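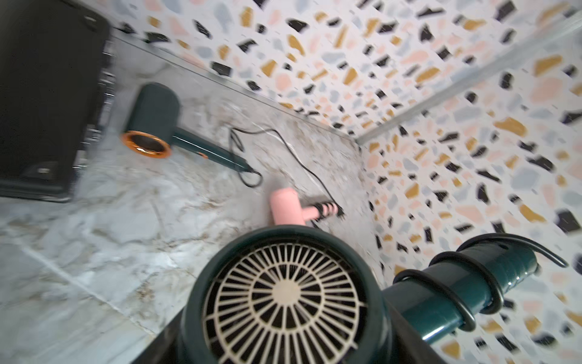
Lamisi Korletey gave up her bathroom outlet in December. The rental she shares in Wisbridge has one, set behind the door, and two people who leave for work at the same time. So the hair drying moved to the counter.

"I figured it would last a week," she said. "Now my brush lives out there too."

She is in good company. Adjoa Zakaria, who plans small remodels at Darko, asks every new client where they get ready in the morning. Of the 41 households she visited last year, many named a spot other than the bathroom: a hallway shelf, the end of a bed, a stretch of counter with a mirror propped on it.

The trouble is usually the cord. A dryer gets laid on its side while still plugged in, the cord slides across the surface, and a phone charger ends up tangled in it. Zakaria tells people to pick one outlet for the dryer and keep chargers on another. She also wants it well away from any sink, and unplugged as soon as the hair is done.

Stone needs some care as well. Marble marks easily, and hair products are often the cause. Edem Fiadzo, who refinishes counters in Brorthorpe, says most of the dull spots he is called to fix come from something acidic left to sit. He charges 100 dollars for a small patch. A full counter can reach 2,000.

"Put a towel down," he said. "Wipe up the spray before you leave the house. Use plain water and a soft cloth."

Patterned walls are easier to live with. Terrazzo chips in several colors hide a stray drop or a fingerprint that would show on plain white, though grout lines at the back of a counter still collect hair and dust. Fiadzo runs a dry toothbrush along his own every 2 weeks.

Korletey has bought a hook for her dryer. It is still in the package.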